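How Hard Water Sets the Running Cost of a House

2021-04-12
By the Home Systems Desk
Print this article | E-mail this article

Water hardness is a measure of dissolved calcium and magnesium, reported in the United States either as milligrams per liter of calcium carbonate or as grains per gallon. One grain per gallon equals 17.1 milligrams per liter. A supply below 60 milligrams per liter is classed as soft, and anything over 180 is very hard. The town of Zoststead draws from a limestone aquifer, and its wells deliver water at 476 milligrams per liter, or just under 28 grains. Few municipal supplies run higher without central softening.

The mineral is harmless to drink. Its cost is thermal and mechanical. When hard water is heated, dissolved calcium bicarbonate breaks down into carbon dioxide, water and calcium carbonate, and the carbonate comes out of solution on the nearest hot surface. In a gas water heater that surface is the tank bottom, directly over the burner. In an electric heater it is the element. Scale conducts heat poorly compared with steel or copper, so the metal under it has to run hotter to deliver the same output.

Temperature controls the rate. Precipitation is slow at 120 degrees Fahrenheit and speeds up sharply past 140. A household that turns its heater down to 120 will see less scale at the tank and less in the hot branch lines. Lower settings carry a bacterial risk in storage tanks, and homes with elderly or immune-compromised residents should settle that question with a doctor and a plumber before touching the dial.

Detergent use is the second cost. Calcium ions bind with soap to form an insoluble curd, and with some synthetic surfactants to a lesser degree. Laundry products contain builders, usually zeolites, citrates or sodium carbonate, which tie up the calcium first and leave the surfactant free to work. The dose printed on a package assumes a middle range of hardness. At Zoststead levels the builders are used up early in the wash, and the remaining calcium deposits in the fabric as a gray film. Towels lose absorbency before they lose color.

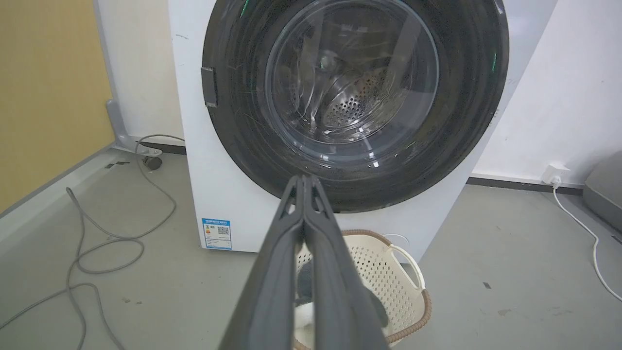

Two years of overdosing detergent did nothing for the towels and left residue in every load, wrote one reader on the Winavby side of the county, who asked why the dosing chart on the box stops at 15 grains. The chart stops there on most brands. Past that point additional product raises suds and rinse load faster than it raises cleaning performance, and the better remedy is to treat the water.

The standard treatment is ion exchange. Water passes through a bed of resin beads charged with sodium, the calcium and magnesium take the sodium's place on the resin, and the sodium leaves with the water. When the bed is exhausted it is flushed with brine and the process starts over. Resin is rated by the cubic foot, with a practical capacity near 25,000 grains at a moderate salt setting. A household of four using 240 gallons a day at 28 grains removes 6,720 grains daily, so a one-cubic-foot unit needs to regenerate every third day with a small reserve. Dealers often quote the maximum capacity, which can be reached only with a heavy salt dose and a poor yield per pound.

Two units sold in the area show the difference. The Clelo is a timer model: it regenerates on a fixed schedule whether or not the bed is spent. The Galbraith meters flow and regenerates on volume. For a household with steady use the two come out close together. For one that travels, or has guests every other weekend, the metered unit consumes less salt and sends less brine to the drain. Owners of either should check the programmed hardness, because installers in Zoststead have left units at a factory default of 17 grains. A metered valve set that low will overrun its bed and pass hard water for the last third of each cycle.

Iron complicates the sizing. Dissolved ferrous iron exchanges onto the resin along with calcium, and the common rule adds four grains of compensated hardness for each milligram per liter. Iron that has already oxidized coats the beads and does not come off with brine alone. A resin cleaner twice a year is adequate at low levels. Higher levels call for a separate filter ahead of the softener.

Plumbing layout deserves a half hour before any purchase. Outdoor spigots should bypass the softener, as sodium is hard on garden soil and the salt is wasted on a lawn. A cold kitchen tap is often left hard for drinking. Softening at 28 grains adds roughly 220 milligrams of sodium to each liter, a level that matters to anyone on a restricted diet. Potassium chloride can replace sodium chloride in the brine tank at a higher price per bag.

Existing scale will not vanish when a softener goes in. Deposits in pipes dissolve slowly, if at all. Tank heaters can be flushed through the drain valve, and tankless units can be descaled with a circulating pump and white vinegar or citric acid. At untreated Zoststead hardness, tankless owners should plan on descaling every 6 months.

Last updated: April 2021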